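Section 6: Drying Rack and Countertop Drainer

Partanen Kitchen Sink Set, Owner's Guide
Revised 2023-04-10

Read this section before you put the drainer together. Fit the sink and faucet first (Section 5) and run the water for a few minutes to check for leaks. The drainer can be placed to the left or right of the sink. Decide on the side now, as the drip spout has to be turned before the tray goes down.

Parts for this section

Drip tray with spout
Upper rack and lower rack
Two side frames, marked L and R on the inside
19 screws (18 used, one spare)
Silicone foot strips
Hex key

If a part is missing or bent, do not replace it with one from another rack. The Drisell rack looks the same but its side frames are shorter, and the upper rack will not lock.

6.1 Placing the tray

1. Wipe the counter and let it dry fully. The foot strips will not hold on a damp or greasy surface.

2. Peel the backing from the foot strips and press them into the grooves under the tray. Hold each one down for a slow count of ten.

3. Turn the spout until it points at the sink. It moves in one direction only and clicks when it is in place. Do not force it back — the stop will snap.

4. Set the tray down with the spout over the edge of the sink. The back of the tray should stand slightly higher than the front. If water collects at the back, swap the rear foot strips for the thick ones in the parts bag.

6.2 Fitting the racks

1. Stand side frame L on the tray and start its screws by hand. Leave them loose.

2. Slide the lower rack into frame L, then bring frame R up to the other end.

3. Start the screws in frame R, check that the rack sits level, and tighten both frames a little at a time, working from side to side.

4. Hang the upper rack on its hooks and push down until both ends lock. Add the last screws.

Caution: Do not use a power driver. The threads are set in thin steel and strip easily.

6.3 Loading

1. Put heavy items on the lower rack first. Cast iron should not go on either rack.

2. Stand plates in the slots with the fronts facing the same way. Large plates go toward the wall.

3. Lean bowls on their sides so that water can run off the rim. A bowl placed flat and open side up will hold water, and one placed upside down on the bars may keep a ring of moisture inside.

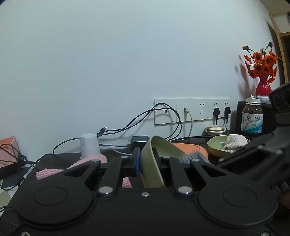

4. Place glasses upside down on the upper rack. Stemmed glasses hang from the front bar.

5. Put knives in the covered slot, blade down. Keep this slot away from the front edge of the counter if there are children in the house.

Note: The upper rack is meant for light items only. If it bends in the middle, take some of the load off before the hooks pull out of shape.

6.4 Cleaning and care

Empty the tray once a day, even when the spout is draining well. In hard-water areas a white film will build up near the spout. Wipe it with equal parts white vinegar and water, wait five minutes, and rinse. Do not use bleach or steel wool on any part of the set.

Dishcloths, knitted straps, and other fabric items should not be left on the racks overnight. They hold water against the coating, and rust can start at the welds.

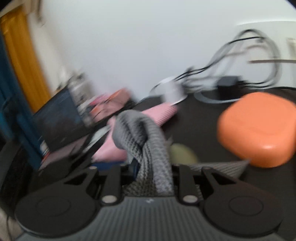 Hang them on a hook or over the oven handle instead, and spread them out flat so the folds can dry. Wash them every few days at the hottest setting the care label allows.

Check the screws once a month for the first three months and twice a year after that. Replacement foot strips are sold under part number 118. For anything else, write to Seija Kemppainen at the Partanen parts desk and include the code printed under the tray.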